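Moving a Small Reading Group to the Telephone: Notes from Clellden

10 November 2020

Posted by Mavis Kincaid
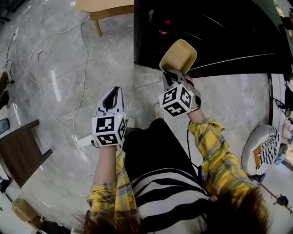 Background

The Clellden Reading Group has met on the second Tuesday of the month for a good many years, first in the back room of the Zamudio tea house and later in the upper hall on Kurby Street. The hall closed its doors to outside hirers in the spring. Members were consulted by post in April, and the replies were clear on two matters. They wished the group to continue, and a fair number of them did not own a computer or did not care to use one for this purpose.

It was therefore decided to hold the meetings by telephone. I have been asked by several readers of this blog to set out how the arrangement works, and the present post is intended to answer those letters together.

The arrangement

Each member is given a number to ring and a short code. Calls open at ten minutes to seven and the discussion begins on the hour. The person in the chair reads the names of those present, and each member answers in turn. In the first month this took a quarter of an hour. It is now much quicker, as members have learned to say "present" and leave news of the garden until the end.

Discussion follows a fixed order of speakers. This was resisted at first, myself included among the objectors. In a room one can see when a person is about to speak, and on the telephone two people will begin together, both stop, and both begin again. With a list, each member has up to four minutes and may pass. After the list has been completed the chair opens the line to anyone, and it is generally in this part of the evening that the disagreements occur.

Indira Mudaliar has taken the chair since June and has asked me to record that members should please put the receiver down on a cushion when going to answer the door.

Choice of books

Long novels have not suited the telephone. Our September title ran to 1013 pages in the library edition, and members found it very hard to direct one another to a passage, particularly where the large print copies differed from the rest. The October book was 378 pages and gave a far better evening. Members now cite the chapter and then read the opening words of the paragraph aloud. Page references are no longer used.

Short stories have done best of all. Two stories are set for each meeting, sent out by post a fortnight beforehand, and it has been noticeable that everyone has read them. I regret to say the same could not always be claimed in Kurby Street.

Poetry was tried once, in August. The line was poor that evening and the poem was read three times by three different members, each of whom had been asked to speak up. I should like to try it again in the new year.

Costs

The group pays nothing for the hall at present, and the saving has gone on stamps, envelopes and photocopying. Members whose telephone tariff does not include evening calls are rung by another member, who joins them to the line. Anyone in this position should write to me privately and need not give a reason.

The subscription will remain unchanged for the coming year.

Matters still unsettled

The Plirnura group, with whom we used to share a summer outing, has proposed a joint meeting by telephone. I am in favour, but the list of speakers would be a long one and the four minutes would need to come down to two or three. Indira is to speak to their secretary before the end of November.

There is also the question of what should happen when the hall reopens. Some members who had stopped attending on account of the stairs have come back to us by telephone, and they have asked whether one meeting in each quarter might stay as it is. No decision has been taken. Views may be sent to me in writing or given at the close of the next call.

The stories for that call are in the post. Members who have received nothing by Friday should let me know.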